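Quand Hiwot Wubshet avait pris le poste chez Skovau, en janvier, elle s'était promis de ne pas s'attacher au bras - et voilà qu'elle lui souhaitait bonne nuit, comme on le fait avec un vieux chat un peu sourd.

Le soir, elle restait volontiers après les autres, avec son thé, à le regarder apprendre le ménage. Ramasser un chiffon, ouvrir un tiroir, ranger le pain : sa grand-mère aurait fait tout cela en parlant de la voisine. Lui s'approchait du tissu bleu avec une lenteur de jeune marié, et elle se surprenait à retenir son souffle.

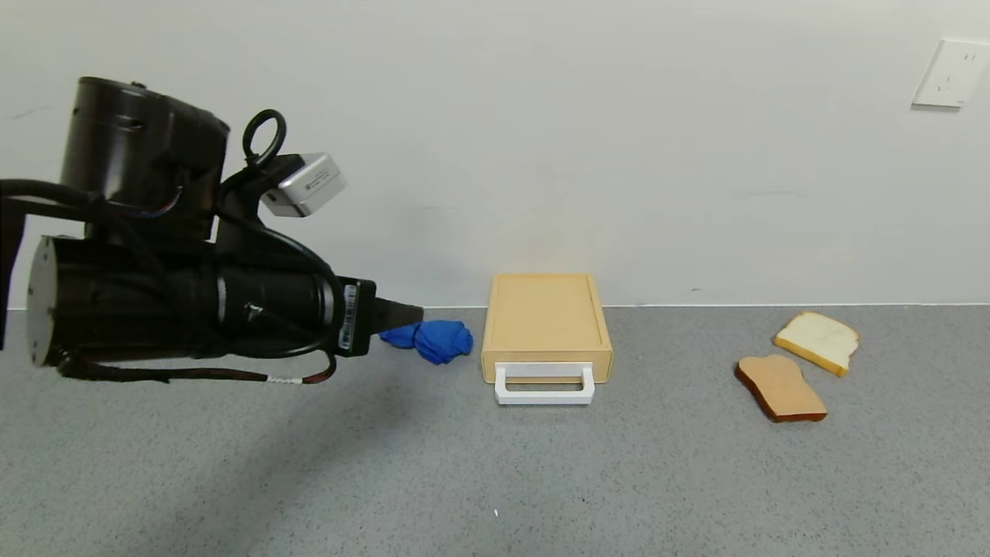
Vichien Jaidee trouvait qu'on avait bien le temps, qu'une machine capable de plier 400 draps identiques à la blanchisserie Wongsuwan serait perdue devant une seule cuisine d'enfants, et que lui-même, d'ailleurs, s'y perdait tous les matins.

- Mais toi, tu râles, répondit Hiwot. Lui, il recommence.

C'était l'essai 807. Elle l'écrivit dans le cahier, de sa plus belle écriture, puis rapprocha sa chaise et demanda à Vichien s'il restait du thé.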